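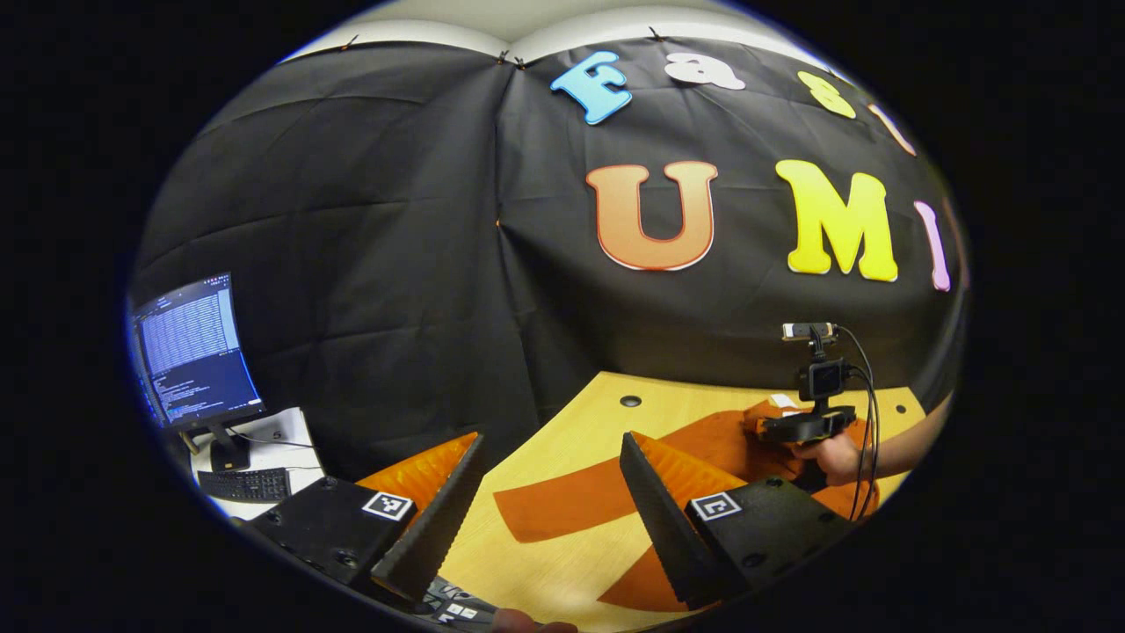
What should a small shop budget for a pair of handheld grippers, once you count everything that isn't the grippers?

Plan on the hardware being a bit more than half of it. The rest goes to spare pads, mounts, cables, storage and the hours your people spend holding the things.

I bought the Ferkora two-hand kit in January, after a lot of back and forth with Danuta Pietrzak, who runs the bench at our Prellthorpe shop and has to live with whatever I order. We wanted to teach an arm to handle cloth (towels, scarves, strips of lining, that kind of stuff) and we didn't want to buy the arm until we had some recordings worth feeding it. So, grippers first. I still think that's the right order if your money is tight!

First, the good. They're comfortable. I figured they'd be tiring, and after a full morning my wrist does know about it, but Danuta can go longer than I can and she has smaller hands. The fingers open wide and close evenly, and you get used to pinching fabric with them in an afternoon. Cloth is mean to practice on, it never lands the same way twice, so I was pretty impressed.

Now the money part. The pads wear out. I mean, of course they do, they're soft, but I had zero dollars set aside for them. A replacement set is $18 and we've gone through more than I'd like. The spare finger and mount pack is $129, and I'd tell anybody to put it on the first order, because we waited and then lost 17 days to shipping when one got dropped on the concrete. Ask me who dropped it. (Me.)

Storage was the other surprise. We filled up the drive we had and bought a second one for $194, which wasn't in the plan either. If your computer is getting old, price that too before you commit. Ours is okay for checking a take right after you record it, slow for anything else.

Cables are my biggest gripe. Two people working at one table means two sets of wires, and they catch on sleeves, chair arms, each other. I'd pay extra for a better clip. Get a decent sized table too and leave some elbow room, the first one we tried was way too small.

I did get a quote from Hamutska for a full arm package. Nice people, very thorough, and the number made me close the laptop. Sipho Shezi over at Donnelly went that route and likes it, but he has a steady line of the same part all day long and we have rags and hems. Different math.

Four stars from me. One off for the cables and for a parts list that's buried on page three of the order form. We're ordering another set of pads this week and I'm asking about the clip again.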